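Cemside Crafts > Home > Arranging Artificial Flowers

How to Sort and Arrange Artificial Roses and Hydrangeas

By Ravindra Sachdeva

Most faux arrangements go wrong before the first stem reaches the vase. The stems come out of the box bent flat, everything gets pushed in at once, and the result looks like a bundle. An hour of sorting at a table fixes most of it. This page covers sorting, shaping, cutting and building a simple arrangement of red roses and pale blue hydrangeas with separate greenery.

What you need

Artificial rose stems
Artificial hydrangea stems
Loose leaf sprigs
Two shallow trays
Wire cutters (scissors won't go through the core)
An opaque vase with a narrow neck
Floral foam or clean gravel
A ruler and a soft brush

Step 1. Clear a table and set out the trays

Use a light-colored table if you have one. Dark green leaves are easy to lose on a dark surface, and you will be picking up small pieces. Put one tray at each end and leave the middle open for laying out stems. Hydrangea heads take up far more room than you expect, so don't try to work on a desk corner. 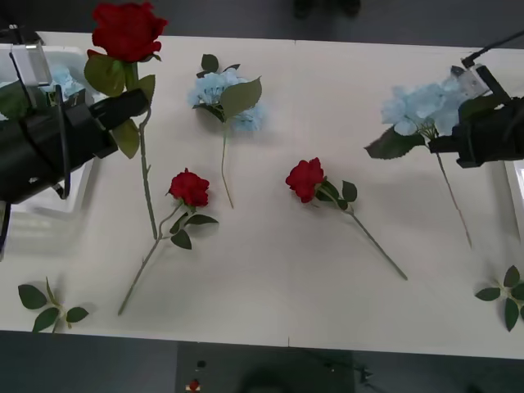 Keep the hydrangeas apart from the roses while you sort. The petals on a cloth hydrangea are thin and fold over if something stiff is lying on them, and a rose stem with molded thorns will snag them. I lay the blue heads in a tray face up, one layer deep.

Step 2. Shape the flowers

Hold each stem upright by the middle and turn it. You are looking for the side with the fullest bloom, which will face out. Brush off any dust, then work on the petals.

For roses, press the outer petals down lightly with your thumb and leave the center tight. For hydrangeas, put your fingertips into the head from underneath and spread the clusters until the gaps close. If a head is badly crushed, hold it in the steam from a kettle for a few seconds at arm's length, let it cool, and try again. Test one petal first. Some cheaper dyes spot.

Step 3. Shape the leaves

Leaves usually have a wire along the back. Bend each one down and slightly out from the stem. Leaves that point straight up make the flower look new from the package. Large hydrangea leaves can be pulled off and saved if they crowd the bloom.

Step 4. Lay out the greenery

Spread the sprigs over the table with space between them so you can see the shape of each one. Open the leaves of each sprig like a fan. Set the flattest ones aside for the back of the vase and keep the fullest for the rim.

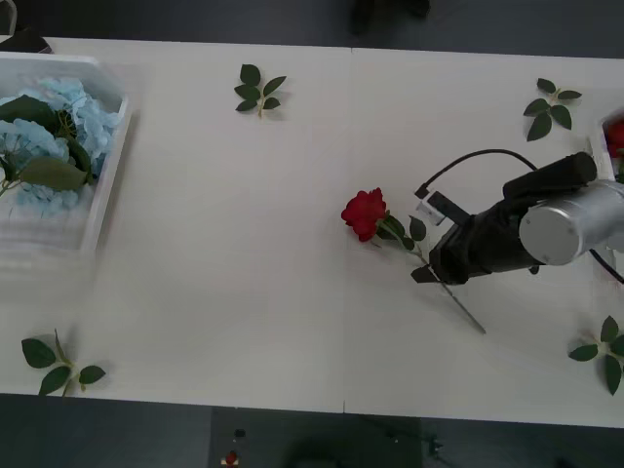 Lay a rose down beside the greenery at this point and compare lengths. The sprigs have short stems, and they need to sit near the rim of the vase, so they go in at a different depth than the flowers do.

Step 5. Cut the stems

Stand a rose next to the vase. The bloom should clear the rim by a little more than the height of the vase. Mark the stem with your thumbnail, measure it, and cut. Cut the hydrangeas 2 inches shorter than the roses. If you might want the full length again later, bend the bottom of the wire up instead of cutting.

Step 6. Build the arrangement

Fill the vase with foam or gravel to within 2 inches of the top. Place the hydrangeas first, low and close together. Add the roses between them, turning each so the good side shows. Tuck the leaf sprigs in last, around the rim and into any hole where you can see foam. Step back and look at it from the height where it will stand. A shelf arrangement needs more green at the bottom than one for a low table.

Storage

Store spare stems lying flat in a lidded box with tissue under the hydrangea heads. Keep them out of direct sun, which turns the blue gray by the end of a summer.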